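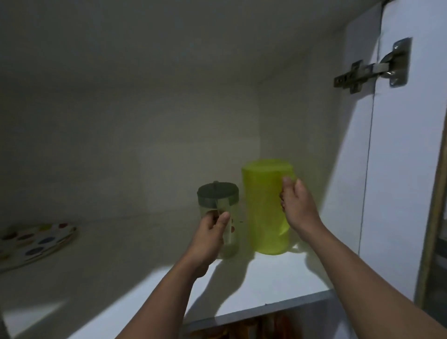
You only own as much as you can see from the kitchen door, a reader wrote to us in January, and she meant it as advice. The rest, in her view, is storage you are paying rent on.

Her letter came in reply to our piece on the Juhl pantry plan, which asks you to empty every cabinet on the first of the month and put back only what you've used. She tried it. She got rid of a fondue set, a bag of barley older than her dog, and a lemon squeezer she then bought again for more money.

I know the feeling. My own apartment in Kulamlow has 54 square meters and a kitchen built for someone who eats out. Over the years I have brought home 2 complete sets of Coltex storage tubs, on the theory that food kept in matching tubs gets eaten. It does not. It gets stacked.

The trade in empty containers has done very nicely out of people like me. The Nuken catalog that dropped through my door this winter runs to 116 pages, and a good third of it is things to put things in. There is a box for tea bags, which come in a box. There is a bin for lids that have lost their bins.

My grandmother kept flour in the flour sack and sugar in a coffee can. She could find either one in the dark, and during the blackouts she often had to. When I told her what a set of canisters costs now, she asked whether the flour was included.

So on 2nd February I began my own plan, which is to buy no container of any kind until summer. The money I save goes into a jar. I had to use an old pickle jar, and it still smells strongly of dill, and so do the bills.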